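I was 11 cars back from the Stillard bridge when everything stopped, and I know that because I got out and counted, like an idiot, in my work shoes.

It was a little after five. A feed truck had jackknifed across both lanes and dumped its whole load on the road, pellets everywhere, and the gulls had already heard about it. The radio said to use the Soltthorpe exit. I could see the Soltthorpe exit! It was right there on the other side of the truck.

So I turned the engine off, rolled the window down and waited. The woman in the next lane passed me half a tangerine. We agreed that the county should have fixed that curve years ago, and then we ran out of things to agree on and she went back to her phone. 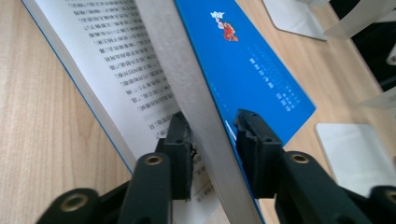

Forty minutes, a trooper was telling the cars up front, and word came back down the line from window to window, getting worse as it traveled. By the time it reached me it was two hours and a crane from Mansour. The guy behind me had heard there wasn't any crane at all, just a man with a shovel.

I called my sister to say I'd miss dinner. She asked if I was hurt, then she asked if I still had the rolls. I had the rolls - two bags of them, on the back seat, still a little warm.

You can guess the rest. I walked down the line with a bag under each arm, knocking on windows, and people I'd been silently hating for cutting me off on Route 187 said thank you and tore them in half for their kids.

The tow truck showed up at dusk. I got to my sister's with one roll, and she ate it standing in the doorway with her coat on.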